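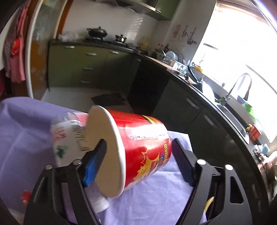
One student wrote after last year's session that instant noodles can't be priced dishonestly, as everyone knows what a cup costs. I doubt everyone knows. Ask the room and the guesses will be far apart.

Unit 3: Reading a price claim

Packaged food is sold on comparisons. "Now 23% cheaper" is the usual form, and the first thing to ask is: cheaper than what? Ritby, our practice case, measured its October price against a list price that few stores had charged. The math was fine. The starting number was the trouble.

Jolis, a rival, ran a survey with 3104 replies and claimed that shoppers preferred its cups. Nearly 800 of those replies came through a coupon page on its own site. I would not throw the survey out, but I wouldn't repeat its headline either.

Before you accept a claim, write down:
- the earlier price, and how long it lasted
- the weight, then and now
- who paid for the figures

Unit price labels help less than the textbook says. Dry weight and prepared weight get mixed up, sometimes on the same shelf.

For next time: read the Matar case and bring one claim you believe. We will try to break it.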